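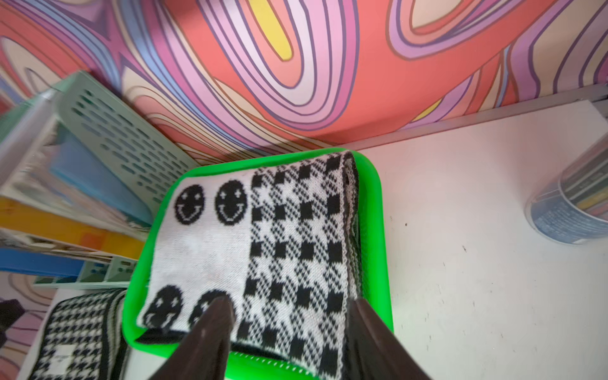 Vuvura Jacquard Scarf

Product code 3241
Manufacturer: Grernorholm Knitwear
Supplied in the United Kingdom by Warrier

The Vuvura is a double-layer knitted scarf intended for daily wear from October to April. It is offered to individual customers and, in larger quantities, to schools, clubs and retailers. The pattern is knitted into the fabric and is not printed, so the colours do not crack or peel with washing.

Specification

Composition: 82% acrylic, 18% wool
Width: 30 cm
Length: 180 cm
Construction: flat knit, two layers, closed ends
Country of manufacture: Portugal
Sizes: one size, adult

Patterns available

Smiley and Check, black and white
Vundoseck Stripe, navy and cream
Plain Rib, charcoal
Plain Rib, bottle green

The Vundoseck Stripe is knitted to order between May and August and should be requested before the end of July. All other patterns are held in stock throughout the year.

Care

Wash at 30 degrees on a wool or delicate programme, inside out, with similar colours. Do not bleach. Do not tumble dry. Reshape while damp and dry flat, away from direct heat. A cool iron may be used on the reverse. Light pilling may occur during the first weeks of wear and can be removed with a fabric comb. Scarves should be stored folded, as hanging will stretch the knit over time.

Trade and bulk orders

The minimum trade order is 50 scarves in any one pattern. Orders of 2,000 or more are made as a separate production run and may carry the customer's own woven label at no extra charge. A sample of each pattern will be sent to trade customers on written request. Please allow six weeks for delivery of separate production runs.

Returns

Unworn scarves may be returned within 28 days of delivery with all labels attached. Scarves bearing a customer's own label cannot be returned unless faulty. Any fault in the knitting or in the closing of the ends should be reported to Warrier in writing, quoting the product code and the batch number printed on the care label.

Related products

Vuvura Knitted Hat
Vuvura Fingerless Gloves
Grernorholm Fabric Comb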